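Search this site
Enter keywords
Go

Kanance Reading Program on Foreign Affairs – Progress Report to the Pestel Fund

Aug 16, 2022
By the program office, Kanance

This report covers the work since February, when the second part of the grant was received. It follows the order of the work plan, except for the translations, which I have put first because the Fund asked for them in its last letter.

Translations. The plan was to bring into English 100 short texts on maritime border disputes, mostly newspaper essays and speeches by retired diplomats. We have finished 77 of them. The remaining texts are the long ones, and two have a problem of permission. The publisher Broltetti has agreed to let us use its material for teaching, but not yet for the public website. We have written to them again and we wait for the answer. If it is negative, we will put a summary of one page in place of each text.

Glossary. The glossary of treaty terms now has 1,158 entries. Many were corrected after the spring reading, when our two reviewers did not agree on how to translate the words for "shelf", "zone" and "historic waters". We decided to keep both versions and to mark which government uses which one. This took more weeks than we had planned, but the readers of the first draft were asking exactly for this.

Reading groups. Four groups meet at present, one more than at the time of the last report. The Tekleab group reads only on the Red Sea ports and has asked for more material on basing agreements. The other three follow the common list. Attendance was weaker in early summer and is now again at the usual level. Participants said that the book on naval arms control was too technical in its middle chapters, and we will replace it with a shorter one – the title is not decided.

Library. We bought fewer books than foreseen, because the prices of the academic publishers went up. The collection stands at roughly 700 volumes. The catalog can be searched online, but the subject headings are still not uniform. Books on sanctions, for example, appear under three different headings.
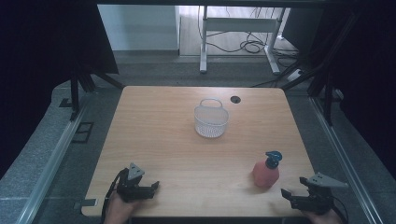

A table with a small white basket and a pump bottle.

Spending. Translation fees are slightly above the budget line and book purchases are below it. We ask the Fund for permission to move the difference from books to translation. No other line needs a change. The detailed table was sent separately, together with the receipts.

Next steps. Until the end of the grant we intend to finish the long translations, close the glossary for printing, and hold one open discussion on how small states use arbitration. We have a first list of speakers for it, and invitations will go out when the place is confirmed. We would be thankful to receive the comments of the Fund on the glossary sample before that.

Related items
Work plan for the second grant period
Glossary sample: letters A to D
Notes from the reading group on port agreements
How to borrow from the library
Earlier reports to the Pestel Fund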